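Rules for the Robot in the Kitchen

Before Vestine lets an arm near a family's refrigerator, it has to get through a simulated one. The company's test rulebook, edited by Naheed Mohmand, runs to 31 pages, and most of it deals with shelves, doors and food.
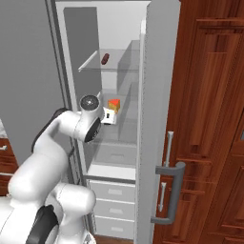

Simulated kitchen test: the gripper at the cheese on a glass shelf.

Rule 2 covers reaching in. The arm must slow down before any part of it crosses the front of the cabinet, and it may not push against glass. Contact with a shelf ends the run, even a light touch.
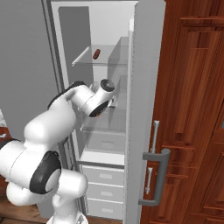 Mohmand's team logged 746 runs in October under the draft rules. Most of the arguments were over what to call a failure. "We had three people scoring the same run three ways," she says. Scorers now work from one written list, and a second person checks every disputed result.

Doors get their own section. An open door counts as an obstacle along its full height, bins included.

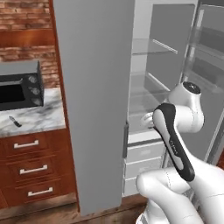
Elbow and forearm count too — clearance is checked for the whole arm.

The food rules came last. Laiba Virk, who wrote them, wanted items set down under control and never dropped, with the gripper clear of the food before the arm pulls back.
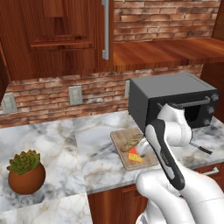

What Comes Next

Ehsan Niazi is preparing a version for real kitchens. It adds a stop button within reach of the person standing nearby, and a cleaning check between runs.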